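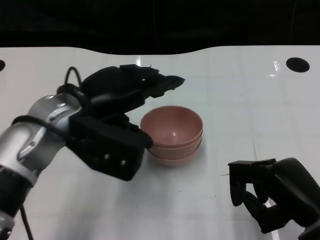 Nallby, 2020-06-04

4. Stacking bowls as a stand-in for the washing-up

I keep getting asked at family lunches whether a robot can do the dishes yet, and my usual reply is that I'd settle for one that can put the bowls away. So that's the chore I picked for this part of the study. It's a job most of us do half asleep: you grab a bowl by the rim, drop it into another one, and go on talking to whoever is in the kitchen. For a pair of robot arms with multi-fingered hands it is a fair bit of work, and I want to go through why before I get to the scores.

The task is called Lashari in our logs (the name stuck from an earlier round and I never got around to changing it). The bowls start side by side and the goal is a single nested stack, standing flat. I'll take either hand for any bowl, and I don't care about the order. Figure 2 gives the head-camera view with three bowls in a row and a hand near each of the outer ones. The spacing looks generous to a person. To a hand with a bulky palm it's a good deal tighter, and the planner has to think about where the knuckles go as well as the fingertips.

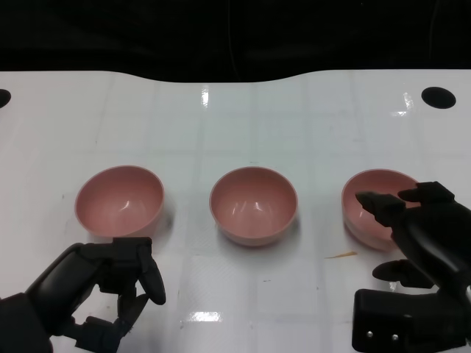

Grasping is where I expected the trouble, and there was plenty of it. A deep, rounded bowl gives you two sensible choices: pinch the rim with one finger inside and the thumb outside, or cradle the whole thing from the side. Rim pinches are lovely for stacking, as the hand comes in from the top or side and lets go cleanly. But the rim is a thin target, and if the hand arrives a little low the thumb shoves the bowl along the table before the upper finger gets anywhere near it. Cradling is more forgiving on the way in and a nuisance on the way out – the fingers end up between the bowl you're holding and the bowl you're aiming for.

I ran 40 attempts with the Avport controller and another 40 with Sultine, which is the slower of the two and plans the release before it plans the grasp. I capped each attempt at 2 minutes. A person would be done and back on the couch by then, but I didn't want to write off a run just for dawdling.

I scored the finished stack by eye from the head camera, going by the rims. When the bowls are properly nested the rims read as neat curved bands, one under the other, with only the top bowl showing its inside. Figure 3 has a three-bowl stack of the kind I'd pass. Figure 1 has two bowls nested and would be scored as partial in this task, no matter how tidy it looks. I was stricter about this than I'd be at home!
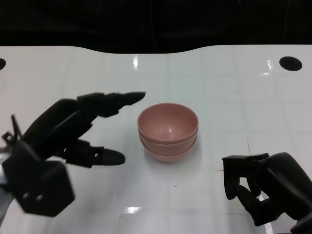 Avport was quicker to the first grasp and also responsible for most of the pushed bowls. Sultine hardly ever pushed one, but it ran out the clock in 12 of its attempts, usually while fussing over the last release. If you made me choose one for my own kitchen I'd take Sultine and a good book.

A word on seeing, as it affected both controllers. Our tabletop is white and glossy, and the overhead lights leave bright streaks on it that the depth estimate doesn't much like. The bowls, being pink and not very shiny in most views, were easier to pick out than the surface they stood on. The insides were another matter: a small glint near the bottom of a bowl could be enough to put a false bump in the model, and then the planner would refuse to lower anything into it. I could have put a cloth over the table. I chose to leave it, on the grounds that real benchtops are shiny too and I'd only be fooling myself.

The wrist camera helps with some of that, though it has its own blind spot. With the hand close in, the finger linkages and the thumb can cover most of the bowl, leaving a bit of rim and a sliver of side to work from (Figure 4). Both controllers lean on the head view for the approach and switch to the wrist for the last stretch, and the handover between the two was a weak point all the way through.

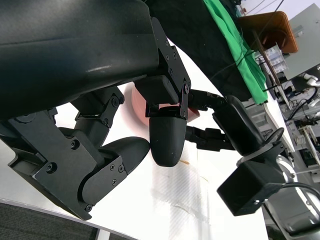

Training made less of a difference than I'd hoped. Going up to 1000 demonstrations improved the approach for both controllers and did very little for the release, which makes me think the demonstrations themselves are a bit sloppy at that stage. I know mine are. When I'm driving the arms I tend to open the hand and let the bowl settle, and a policy that copies me will learn the letting go without learning when it's safe to do it.

So, can it put the bowls away? It can stack matching bowls on a flat bench, given time and a patient owner. I haven't tried mixed sizes, wet bowls or a cupboard with a door, and I'd be wary of anyone reading these results as saying much about those. Mixed sizes are up next in July, with the same two controllers and the same cap on time, and I'll be redoing the release demonstrations before then.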